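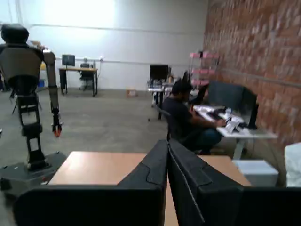
A humanoid robot at the Prodoment teaching lab, where staff record tasks by hand and by remote control.

PRODOMENT OPENS ITS ROBOT TEACHING LIBRARY TO SCHOOLS AND SMALL SHOPS

ACUÑA — Prodoment is very happy to announce that Malex, its growing library of tasks shown to robots by people, will be open to schools, small workshops and curious beginners starting in July. The library holds 2724 recorded demonstrations covering 114 everyday tasks, and we could not be prouder of the patient folks who sat down, picked up the controls and did each of them over and over again.

Many of those tasks are as homely as they come: reaching for a piece of fruit, closing the fingers at the right moment, setting it in a basket. A person guides the arm through the motion, either by moving it directly or by working a second set of controls, and the motion is saved so that a robot can learn from it later.
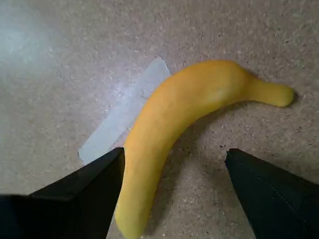
According to Mireille Zoubi, the hardest habit to break is hurrying, and a slow, slightly clumsy demonstration given with care has often taught her arm more than a quick one. She added that most newcomers feel at home with the controls after 10 tries — and that they should please not throw away the bad ones, as those get studied too.

Malex was put together over two years with our friends at Grerard, who wrote the recording software and answered a great many late phone calls from us along the way.
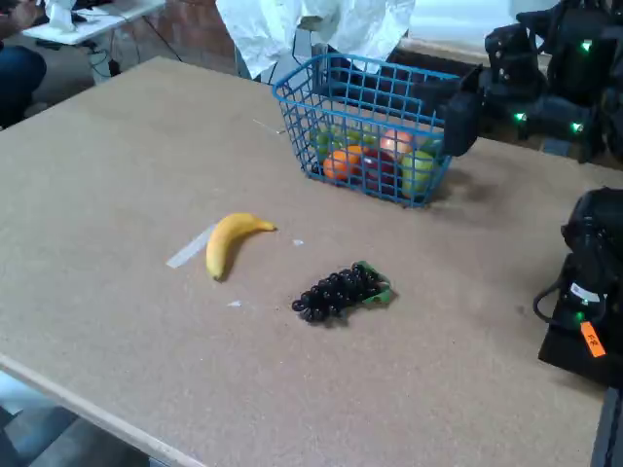 Schools that sign up will receive the full library, a printed guide to giving a good demonstration, and a remote session with one of our operators. Workshops may also send in tasks of their own, and we do hope they will! Requests can be made through the Prodoment front desk in Acuña, mornings until noon.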